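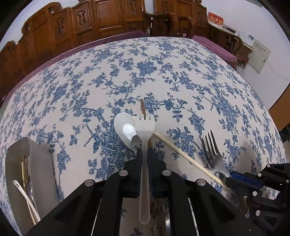 Soon-im Son has run the Sunday lunch at the Gimitz hall since April, when the last organiser moved to the coast. She cooks for whoever turns up.

"First week I made rice for 24 and had 12," she says. "We ate it fried on the Monday."

Lunch is soup, rice and two vegetable dishes, with a meat dish if the butcher at Rara has something cheap. She starts at six with the stock. The hall's stove has one good burner, so the big pot goes there and everything else waits its turn.

Her neighbour Han-gyeol Cheon does the driving and the washing up. He used to cook in a pub kitchen and has opinions about her radish.

"She cuts it too thick," he says. "I've told her. It still gets eaten."

People pay what they like into a tin near the door. Last month it came to $478, which covered the groceries and the gas bottle. Son would like a second fridge before summer. She has asked the council and is waiting for a reply.

"They said to fill in the form again," she says. "So I filled in the form again."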